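The Drawer That Crunches

8 November 2020

Every house has a place where people drift when they are not quite hungry. In my mother's house it was a tall cupboard beside the back door, with a shelf for crackers that only the grownups could reach, and a kitchen stool that somehow was always standing right under it. In mine it is a drawer, a deep and wide one under the counter, and I have become fonder of it than a person probably should be of a place to keep chips.

It was not always so. When we moved into the old place on Corden Street, the snacks went where the previous people had evidently kept theirs, on top of the refrigerator in a big wicker basket. You could hear somebody going for the pretzels from two rooms away, and the bags at the bottom were never seen again until they were well past eating. I once cleaned that basket out in June and found a sack of popcorn that had come with us from our last apartment (I remembered buying it, too, for a movie night we never had).

So when we finally had the kitchen redone, I asked for one good deep drawer with nothing in it. No dividers, no little bins, no pegs. The designer at Molefe Kitchens wanted very much to sell me an insert for it, and it was a handsome thing, and it cost $117. I thought about it over a weekend and then spent $20 of that money on chips, which I still consider one of my better decisions in the whole project.

What I had learned by then, mostly from flipping through record albums at the Julow flea market, is that bags like to stand up. Lay them flat and you have a pile, and a pile has a bottom, and whatever is at the bottom gets crushed. Stand them on their ends, one behind another, and you can walk your fingers along the tops the way you would through a crate of old records, and pull out just the one you want. We keep ours in columns running front to back, with the same kind together, so the Late July tortilla chips make a row of their own on the left, the Sea Salt ones first because they go fastest in our house. I like that they have the name right up at the top of the bag, where you can read it looking down.

I also try to leave a stretch of the drawer bare. My sister thinks this is a terrible waste of a good drawer, and she may be right, but a drawer packed to the last inch is a drawer you have to wrestle, and chips do not come out well from wrestling. A bit of open floor gives the bags somewhere to lean when you take one out, and it is also where the new groceries land before anybody has had a chance to sort them.

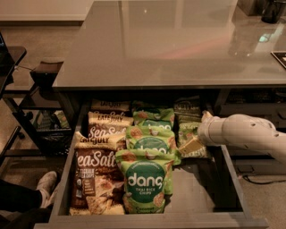 A few things we have settled on

The drawer sits right under the widest part of the counter, and I would not have it anywhere else. You pull it open, lift out a bag, and there is the whole countertop waiting for a bowl. At our old place the snacks lived on one side of the kitchen and the bowls on the other, and there was a trail of crumbs between them that you could have followed in the dark.

New bags go to the back and older ones come forward. It takes 2 minutes after shopping, and I will admit that some weeks it does not happen at all. Open bags are another matter. We fold the top down twice and clip it, and the clipped bag goes at the very front of its column so that somebody will finish it before starting another - or that is the hope, anyway.

If you are planning a drawer of your own, take your tallest bag with you when you go to measure. We stood ours up against the sample cabinets in the Molefe showroom and got some looks for it. And think about whose kitchen it is, too. The cabinet people at Nurine, where we went first, only wanted to show us high pantry towers with pullout baskets, very sleek, and my father-in-law, who is past 70 and has a bad shoulder, could not have reached half of it. He can reach the drawer. He reaches it, I would say, more often than anyone, usually right before supper, and he has gotten very good at closing it softly.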